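Carpet tiles replaced at Bustmont workshop
2023-09-19

Floor works at the Bustmont building have finished on the ground floor, and the large room reopened to users this morning. The old covering had worn through at the doorway and along the main walking route.

The contractor, Kowalchuk, lifted the existing carpet, levelled the screed and laid 860 square metres of new carpet. Adhesive was applied at the edges and at the joints only, so that single sections can be taken up for access to the floor boxes. The work took two weeks – one day longer than planned, owing to a late delivery of levelling compound.

Vimala Kurian, who manages the building, said the budget of roughly £2,000 for preparation had been kept to. Heavy items should be lifted across the floor, not dragged, until the adhesive has fully cured.

The upper floor will follow in November. Queries about room bookings during that period should go to Kamala Pillai at the site office.
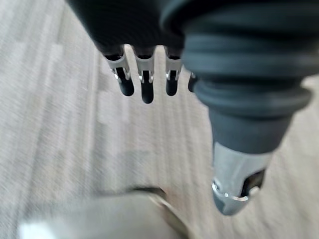
Other news from Bustmont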